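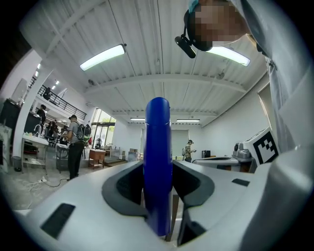
The Skodex hand gripper with a tall blue object between its two fingers.

Setting up the Skodex hand gripper for your first recordings

February 8, 2019

The Skodex is a hand-held gripper sold by Wuvach. You hold it, squeeze the trigger, and do a task the way you want a robot arm to do it later. The kit records the finger opening and the view from the gripper. These steps take you from the box to your first usable set of recordings. Allow 42 minutes the first time.

What you need

The gripper, the charging cable, the memory card, the printed marker sheet and a laptop with the Orham software installed. If you bought the kit before November, download the newer version of Orham first. The old one does not read the finger pads correctly.

Step 1. Check the pads

Each finger has a dark pad on its gripping side. Press along the edge with your thumb. If a corner lifts, push it back and hold it for a few seconds. Wipe both pads with a damp cloth and let them dry. Do not use alcohol on them.

Step 2. Charge and insert the card

Plug in the gripper until the light stops blinking. A full charge gave us 144 minutes of recording. Slide the card in with the label facing the trigger. It clicks when it is seated.

Step 3. Set the opening

Start Orham and choose Calibrate. Open the fingers all the way, press Save, close them all the way, and press Save again. The number on the screen should read 73 or higher when the fingers are open. If it is lower, repeat the step with a slower squeeze.

Step 4. Pick an object

Start with something upright that fits between the fingers with room to spare. Bring the gripper in from the side and keep it level. Close until both pads touch, wait one second, then lift. Tall objects tip when one pad gets there first, so line up the middle of the opening before you squeeze.

Step 5. Record

Press the button once to start and once to stop. Record six short runs, put the object back in a different spot each time, and watch them in Orham before you do more. Delete any run where your other hand crosses in front of the fingers.

Step 6. Export

Choose Export, then Shirima format if your arm uses the Shirima controller. Otherwise choose Plain. Files go to the folder you set at install.

Problems we ran into

The gripper beeps twice and stops: the card is full or not seated.

The opening number drifts: calibrate again after every charge.

Replacement pads are sold in pairs and come with their own screws.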